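Plutia Wants to Sort Your Medicine Drawer, One Packet at a Time

The household storage company Plutia says it has an answer to the pile of half-used remedies that builds up in most homes by the end of cold season. The answer is a storage case and a subscription. Whether anyone needs either is another matter.

The Stirnent, as the case is called, goes on sale in October. It has 14 compartments, a lid with a paper insert for writing down what went where, and a reminder service that costs extra after the first 30 days. Plutia is pitching it at people who keep medicine in whatever was handy at the time: a coat pocket, a kitchen drawer, the box some gadget came in.

That last habit gets a lot of attention in the company's launch material. Plutia says it surveyed 216 households in Odstead and found that 40 percent kept at least some medicine on a table or counter, mixed in with cables, packaging and small appliances. The company calls this "medicine drift." It hasn't released the questions it asked, and it didn't say how it picked the households. A request for the full results had not been answered by late afternoon.

There is a real problem somewhere under the marketing. Single-dose packets are easy to lose track of once they leave the carton, and the carton is often where the leaflet with the dosing directions stays. Herbal granules, which many families buy in sachets and stir into hot water, are a good case. The sachets are small and slippery, and a few left over from last winter look just like the ones bought last week. If the label is in a language only one person in the house reads, everyone else is guessing.
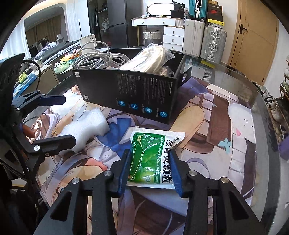 Still, it's hard to see what the Stirnent does about any of that. The compartments are all the same size. The insert has to be filled in by hand. The reminders only work if you type in each expiration date yourself, and the people who would bother to do that are probably not the ones with loose packets lying next to the kettle.

Thulani Chauke, who runs the secondhand and repair shop Arellano in Odstead and has cleared out a good many homes over the years, was not impressed when shown the launch brochure.

"People don't have a box problem," Chauke said. "I've never been in a house that was short of boxes. They open something new, they keep the box because it's a nice box, and then the box fills up. Now you want to sell them another one?"

Chauke said that most of what turns up in those boxes is packaging and spare leads. The medicine gets mixed in because someone tidied in a hurry before company came. "They meant to go back to it," he said.

Plutia disputes the idea that the case is just another container. In a written reply, the company said the Stirnent "creates a single home for every remedy" and that early customers had reported "greater peace of mind." It didn't say how many early customers there were. It also declined to give a price for the reminder service, saying only that it would be "competitive," without naming anything it would be competing with.

Nor does the case lock, a strange choice for something meant to hold every medicine in the house. Plutia said a locking version was "under consideration." Parents of small children may want to wait for that one, or use a high cabinet with a latch.

For anyone who would like to deal with the pile before October, the usual advice costs nothing. Keep packets in their original carton with the leaflet. Store them somewhere cool and dry, away from steam. Ask a pharmacist about anything you can't read or can't date, and about where to take what you no longer want.

Plutia said preorders will open next month. The company would not say how many it expects to sell.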